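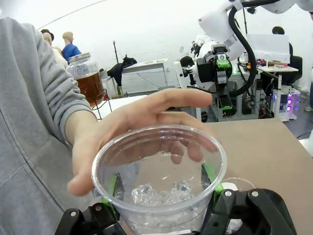 Open day at Holloway, January 2019

I had been meaning to get over to Holloway for a good three years, and every time the open day came round there was either snow or a cold or somebody's birthday, so when the Monday turned out dry and I had nothing in the diary I packed a sandwich and caught the early bus from Brollau before I could think of an excuse. It is a longer ride than the timetable lets on. You go all through the new estate, stop for ages by the garden centre, and then climb up past the reservoir, which was looking lovely with the mist still on it.

Holloway, for those who haven't been, is the old dairy building on the Stestesville road. Workaneo took it over and have turned it into workshops and teaching kitchens, and once a year they open all the doors and let people like me wander about asking daft questions. The leaflet says the main hall is 2,229 square feet. I can well believe it, my feet certainly felt every one of them by teatime!

I started in the bakery room because it was warm. They were doing rolls, and there was a queue, so I only got a quick look at the ovens and a very nice cheese scone (£2, and worth it). Then came the pottery, where you could paint a tile, and the bookbinding, where you could not touch anything but the lady showing the presses was so keen on them that I stayed for the whole talk and came out knowing far more about glue than I ever expected to.

What I really want to tell you about, though, is the cold drinks session, which I nearly walked past. I thought, iced drinks in January, no thank you. But it was a small group, seven of us, and there were chairs, and I am so glad I sat down. It was all about ice. How it melts, why a drink from a café tastes right for the first few sips and thin after that, and what you can do about it at home. The tables were plain light brown ones and everything was done in clear plastic cups, the wide sort with the rolled rim that you get at a fête, which is a sensible choice as you can watch what's going on from the side.

The first thing we learnt was to put the ice in before anything else and to look at it properly. Big lumps last, small bits don't. You want to hold your hand over the cup for a moment, too, and feel how cold the air is just above it, something I have never once thought to do in my own kitchen. Then we had a go with elderflower cordial, cold tea and a rather sharp lemon syrup they make on the premises. Mine had too much lemon. The gentleman next to me had made his with hardly any cordial at all and seemed perfectly content with it.

The cold tea was the surprise of the day. You brew it double strength, let it go completely cold in the fridge overnight and pour it over the ice at the last minute, so that it comes down to the proper strength as you drink. I have made it twice since at home, with the heating on and a blanket over my knees, and my sister thinks I've gone peculiar.

They told us around 2,000 people come through on an open day. It didn't feel like it in the morning, but by two o'clock you could hardly get near the café and the queue for the cloakroom went back past the stairs. If you are planning a visit I would go early, do the upstairs rooms first and take your own lunch. There is a bench by the back door that gets the sun. Parking is on the verge and looked very muddy.

The cold drinks session runs again in March as a proper afternoon course, with a second part on making your own syrups. I've put my name down for it. The bus back was late, as it always is from Stestesville, but I had half a bag of rolls to keep me going.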